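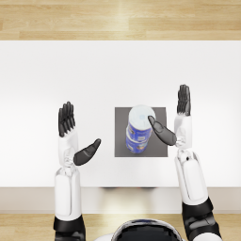
Week 4: Keeping a Stockroom Honest

Welcome back! Last time we got as far as the receiving desk, and a few of you asked me why I keep going on about counting. So let's do counting properly.

I learned this at Griffiths, a grocery wholesaler where I spent my first three years out of school. We had 1,694 product lines on the books and shelf space for maybe two thirds of them. My supervisor, Rhiannon Powell, made me count one aisle every morning before coffee (I hated it, and then I got pretty good at it). That's called a cycle count. You take a small slice of the stock each day, and by the end of June you've been through the lot without closing the doors once.

The other way is the full annual count. Everybody stays late, pizza gets ordered, and around 11 p.m. people start writing down whatever number they hope is right. I've done nine of these. Please read the Brotura case before our next class and tell me where their count went wrong - there are at least two places. 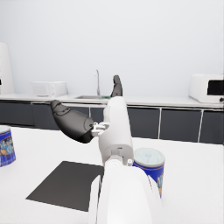 Shrinkage is the gap between what your records say you own and what you can find. Theft gets all the attention, but at Griffiths the big one was units. A supplier ships a case, somebody keys in a single, and you're 23 short forever. The seam where two things join is the spot to check, just like the thin dark line where the two pieces of that white shell meet, and in a stockroom the joins are handoffs: truck to dock, dock to shelf, shelf to register. Write those three down, they'll be on your worksheet.

Now reorder points. Take your daily sales, multiply by the days it takes to get more, and add your safety stock. Say Memik sells 40 jars a day, delivery takes 10 days, and we hold 51 spare. Reorder at 451. Easy! The hard part is that delivery never takes exactly 10 days.
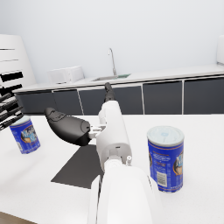 Fig. 3. White arm over a gray mat.

For the worksheet, use the Risa numbers: opening stock 2,000, sold 952, nothing received. Work out what should be on the shelf, then do question 4 with your partner. Loubna Tazi has spare copies if you lost yours.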